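**Suture pads: where do you bite on the upper lip?**

**vmuhlbauer**
I am practising long incisions on the Coststead pad and my upper edge always rolls inward. The crease there is sharp and the lower side is gentle. Do you start above or below?
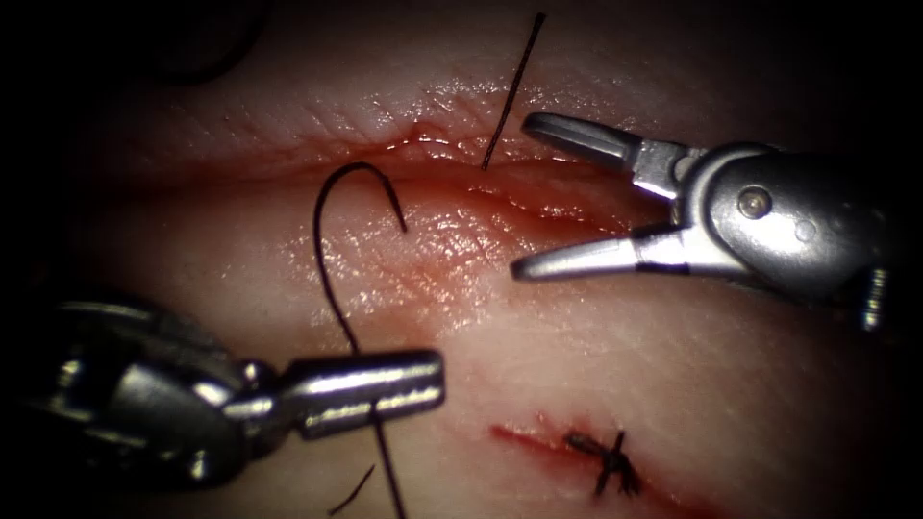 Hobart, July

**othmane_e**
Same shape of cut here. I enter from the upper side, a little farther from the edge than feels natural, and let the curve of the needle do the work. If you push straight, the lip folds.

**LamCu**
I don't agree, sorry. Farther from the edge gives you a big bite and the skin puckers when you tie. I stay close, and I practise it 8 times before I judge the result.

**othmane_e**
On real skin, maybe yes. On this pad a close bite tears. I have ruined 2 of them this way.

**vmuhlbauer**
And the middle, where it gapes more? The ends are only a fine red line and they behave well. 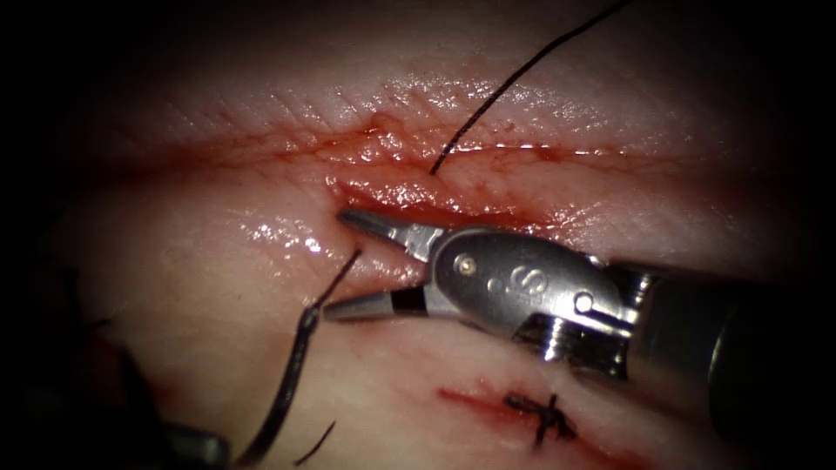

### Reply from nawal.f

Begin in the middle, at the widest part, then halve each side. My old teacher coloured the edges with red dye so we could see if they met evenly. Keep the long tail of thread away from the wound, or you will catch it in the next loop.

**LamCu**
Agreed about the middle. About the bite, still no.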